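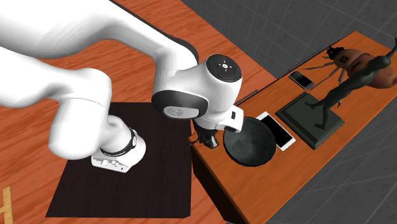 The last train of the evening leaves Prornwood at 9:40, and if you are lucky enough to get a window seat on the left side you can watch the river for most of the ride. I have been taking that train on and off since I was a kid, first with my grandmother and a bag of hard-boiled eggs, and later alone with a book I never opened. So when the line announced that the old night service to Pustton was coming back after 35 years, I bought a ticket before I had even asked for the time off (my boss was very nice about it).

Night trains are slow, and the people who love them will tell you that with real pride. The trip is 718 miles, with 6 stops, and a plane would do it before lunch. But a plane doesn't give you a bunk with a reading light, or soup in a paper cup from a dining car where everybody seems to be in their socks by ten.

I shared a table with a retired couple who were going all the way and had packed enough sandwiches for the whole car. They gave me two, egg salad and something with pickles, and we talked about dogs until the lights went down.

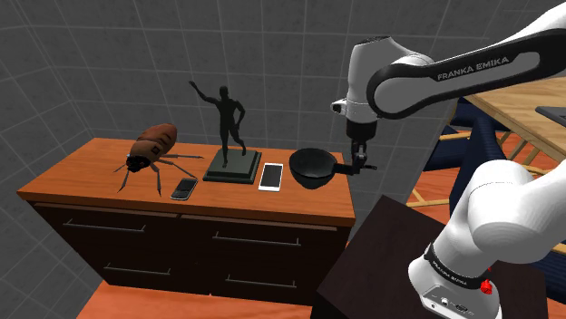
GABER, March

We pulled in here a little after six in the morning, and the conductor told us we had time to stretch our legs. The station is small and smells of coffee and floor wax, and there is one bakery window open at that hour, with a line of railroad workers who plainly know what to order. I copied them and got a warm roll with caraway seeds, and oh, it was good! I went back for another and nearly missed the whistle. 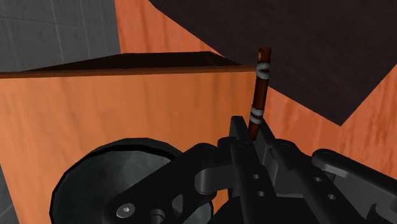
After Gaber the track climbs, and the train slows down so much that you can read the names on the mailboxes. There was still snow in the ditches. Somewhere before Prodiswood I fell asleep again with my cheek against the glass, and I woke up to find that the couple had moved my coat over my knees and saved me the crossword, with all the easy ones already filled in.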